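# Log the reasons, then tune the policy

Most arguments I have about manipulation software end up being arguments about logs. Somebody proposes a larger model, a better grasp sampler or a second depth sensor. Somebody else asks why the last run failed, and the answer is a shrug and a video. My position is that a team which cannot say why its planner chose a particular motion should stop changing the planner until it can.

I work on the control stack for a two-armed tabletop cell at Tramuvetti. The stack has four layers: perception, a task layer that decides what happens next, a motion planner shared by both arms, and the joint controllers. Each layer was written by competent people and each writes its own log. Until last June there was no way to line the four up. The perception log used the sensor clock, the planner used the host clock, and the task layer recorded only the name of the step it had entered.

We reviewed 708 episodes with that arrangement. Of these, 652 were marked as complete. The remaining 56 were marked "failed", with no further field. That word covered a planner timeout, a lost object pose, a gripper closing on nothing and an operator pressing stop. A success rate computed from such a table is correct arithmetic and tells an engineer nothing about what to fix.

Anderson Coutinho, who maintains the planner, took the view that the rate was high enough and that the failures would shrink with more training data. I disagreed then and I disagree now. More data helps when the error is in the learned part. We did not know which part the error was in.

## Shared space is a software problem

Two arms over one table make the case more sharply than one arm does. A single arm fails mostly against the world. Two arms also fail against each other, and those failures are quiet: one arm waits, the other waits for it, and a timer runs out. On video this looks like hesitation. In the planner it is a reservation on a volume of space that was never released. 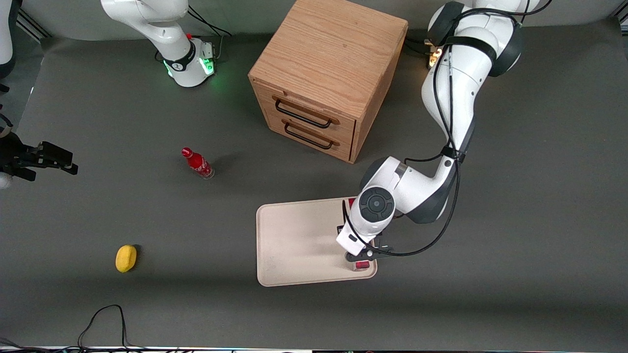 *Left gripper at the right end of the tray, by a small red object; right gripper to the left of the bottle.*

In a layout like this one the task layer has to hold several facts at once: which gripper has the tray, where the bottle stands, and whether both cabinet drawers are shut. None of these is hard to estimate from a clear view. The trouble is that a link of one arm can cover part of the cabinet, and the estimate for the covered part then comes from memory. Our perception module returned remembered poses and measured poses in the same message type, with the same fields. The planner treated both as fresh.

I consider that a worse defect than a poor detector. A poor detector reports low confidence and can be handled. A stale pose with a confident number attached passes every check downstream, and the resulting motion is perfectly smooth.

Nayara Cavalcanti rewrote the message so that every pose carries its time of last measurement and the source of that measurement. The change touched 15 files and altered no algorithm. The planner now refuses to start a motion near any object whose pose is older than 2 seconds, and writes down that it refused and which object was responsible. It was the most useful change of the year, and it would have made a very dull conference paper.

## What a record should hold

The minimum, in my opinion, is this:

- one clock for all layers, with the offset of each device stored at start-up
- the state estimate the planner used, saved as it was at the moment of planning
- the alternatives the planner rejected, each with a cost or a violated constraint
- the reservation table for shared space, written whenever it changes
- a stop code from a closed list, in which "other" needs a line of free text

The third item meets the most resistance. Storing rejected plans is expensive and the files are ugly. We keep them for failed episodes and for a random sample of completed ones. The sample matters. An episode that completes on the fourth replan has something wrong with it, and a table of failures will never contain it.

We tried two existing tools before writing our own. Jurska stores everything and searches slowly. Ledmont has a good viewer but assumes one robot per session, so a second arm has to be presented to it as a second session with a matching name. Our replacement, Teixeira, is a small recorder and a query script. It has no viewer worth the name. I would still choose it, since the queries I need are mostly of the form "show me every motion planned on a pose older than the previous motion", and a script answers that.

## The objection

The usual objection is that this applies to classical planners and that an end-to-end policy has no rejected alternatives to record. This is partly true. A policy still has inputs with ages, though, and it still runs above a controller that clips its commands. In our trials the clipping was never logged, and people spent days studying the outputs of a network whose commands had been changed before they reached the joints.

Coutinho's second objection is better. He says that instrumentation takes time from the same few people who would otherwise improve the planner. It does. I would spend the time anyway, and I would spend it before the next model is trained, while the message types are still small enough to change in an afternoon. The clipping log is next on our list, and the field names are still being argued over.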